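About Tudine

Tudine is a family-owned maker of handwoven baskets, with its main workshop in Rorum and a second, smaller one in Lecomte. The company employs eight full-time weavers and trains two apprentices each year.

Our work began with farm baskets for local orchards. Garden and household pieces were added as demand grew, and they now account for most of our orders. Last year the two workshops completed 3,772 baskets, of which 490 were made to a customer's own measurements.

Willow is cut in December and sorted by length at Rorum. Each basket is woven from base to rim by one weaver, whose mark is placed under the base. Worn or broken handles may be returned to either workshop for repair, including those on pieces sold many years ago.

The Grirkano Room, next to the Rorum workshop, is open to school groups and the public by appointment. It holds older regional baskets and a small library of patterns. Spring courses for beginners are held there, and all tools are provided.

Orders and course requests are handled by the Rorum office. Trade customers should ask for the current price list.

14 shares | 2 comments

Related
Caring for your basket
Spring courses at the Grirkano Room
Repairs and returns

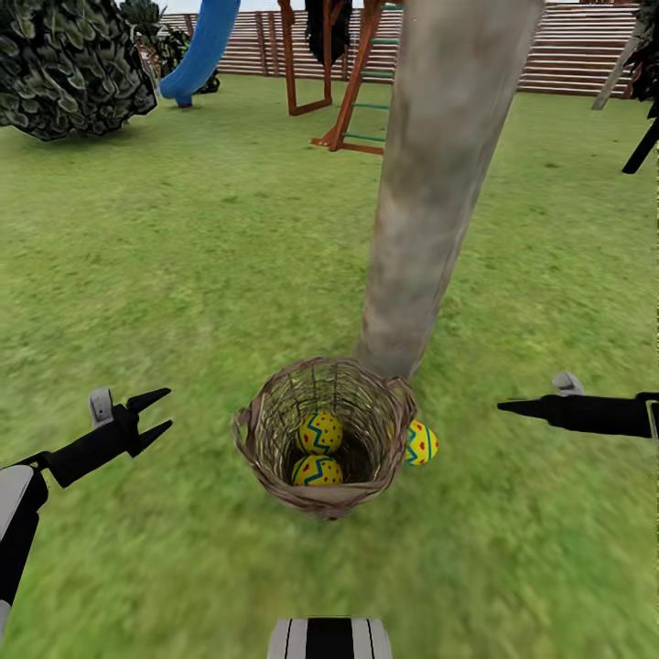

Decorated eggs and a wicker basket on the lawn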